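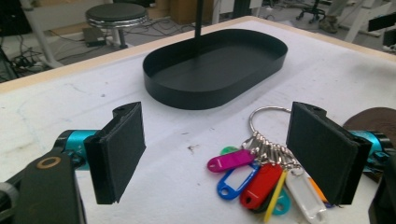 May, a little after nine in the evening

Well, I finally planted the sweet peas, three weeks later than Mom would ever have allowed, and my back is letting me know it. Ok-hee came over after lunch with a bag of compost and her good trowel, and we meant to be quick about it, but then we got to talking about the old allotments up at Paldale and the whole afternoon just went (I don't mind one bit!). She says the soil there was so heavy you could have made pots out of it.

We got 15 plants in along the fence and tied up the netting with the green twine Innes left me. I do hope it holds. Last year the wind got under it in June and I found the lot lying across the path, flowers and all, and I'm afraid I cried a little.

Seon-mi called while I was washing up. She has her exam results and is going to take the place at the college after all, so I'll be losing my Sunday-lunch girl come fall, but I'm so pleased for her I had to sit down on the back step for a minute. I promised her a cake, the lemon one with too much sugar on top.

No sign of the robin today. The beans are up, though, and something has been eating the lettuce again. Must ask Hjørdis what she puts down for slugs, and remember to give her back her casserole dish.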